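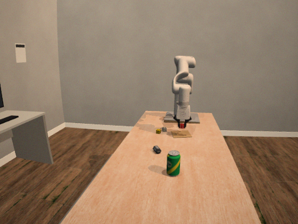

A reader in Delldale wrote in to say we were too hard on table oils, and that one coat of Skellix had kept her dining table "like new." Maybe so. We'd like to see it after a few more winters.

Table Finish FAQ

Does one coat really last five years?
The can says so. We wouldn't plan on it. A table that gets used for every meal gets wiped every day, and no label tells you how many wipes they tested.

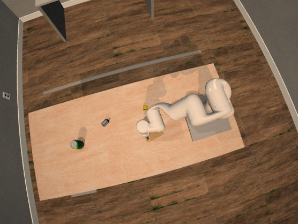 Pale wood-grain top over a brown plank floor.

Is "food safe" worth paying extra for?
Ask what it means. Most finishes are fine once fully cured, and curing can take weeks. If the seller can't tell you how long, keep your money.

What grit should I stop at?
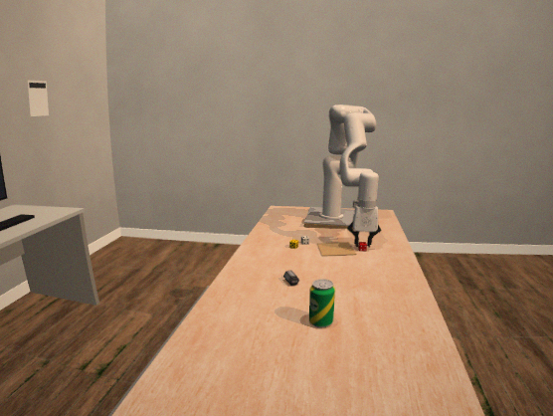 Lower than the forums say. Going up to 1,000 or 2,000 on a kitchen table mostly sells sandpaper. Very fine sanding can also leave some oils with less to grip. Check the can first.

Is Pasov better than Skellix?
We've used both. Pasov smells worse and costs more. We couldn't tell the boards apart by October.

Do I need the matching Shi cleaner?
We doubt it. Mild soap and a damp cloth have done the job for us. Dry the top afterward.

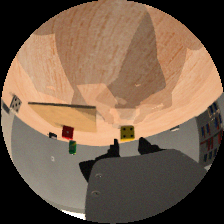
Wood grain in light and shadow.

Can I put a hot pan on it now?
No, whatever the ad shows. Use a trivet.

Can I oil over old varnish?
You can, but it will sit on top and stay sticky. Strip it first or leave it alone.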